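3.2 Glove fit and wrist camera rules

The most rewarding part of this work has been watching a written rule change how people set up a task. Our starting point was the shop checklist drafted at Narkeck by Mairéad Ní Mhurchú, which covered guarding and emergency stops well but said very little about covered hands. Fabric gloves are a wonderful tool for food-like objects such as bread rolls. They also shift, bunch and gather lint, and a fold in the wrong place can hide the very contact the wrist camera is there to record. We reviewed 1659 recorded episodes from the Hayes and Lukedach cells and flagged 274 for a closer look at fabric, cable routing or a bystander inside the work area.

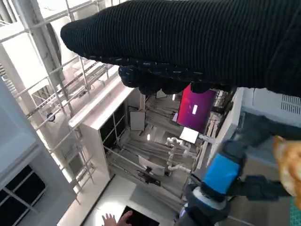
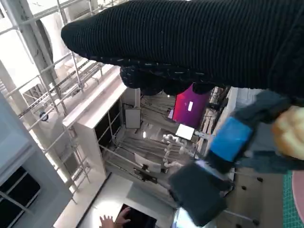
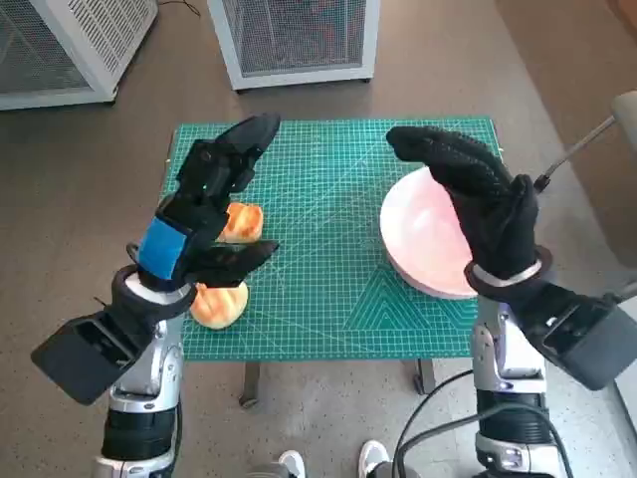
Figure 4. Bread roll task on a gridded mat. The first two views come from a wrist camera, the third from head height.

Four rules came out of the review. First, the operator checks both wrist views before each session and refits any covering that blocks the fingertips. Second, the mat stays in one position for a whole batch, so that a drifting plate can be told apart from a drifting table. Third, floor cables are routed behind the arms, and feet stay out of the marked zone while the motors are live. Fourth, anyone working nearby is named in the session log, even if they never come close to the table.

We were delighted by how quickly the second rule caught on. At Coma, where 148 episodes were collected in August under the full set, operators began taping the mat corners before we had asked them to - and then wrote the tape into their own checklist. The glove rule took longer. Refitting is fiddly, and our first wording left open who decides that a fold is too large. The current text gives that call to the operator alone.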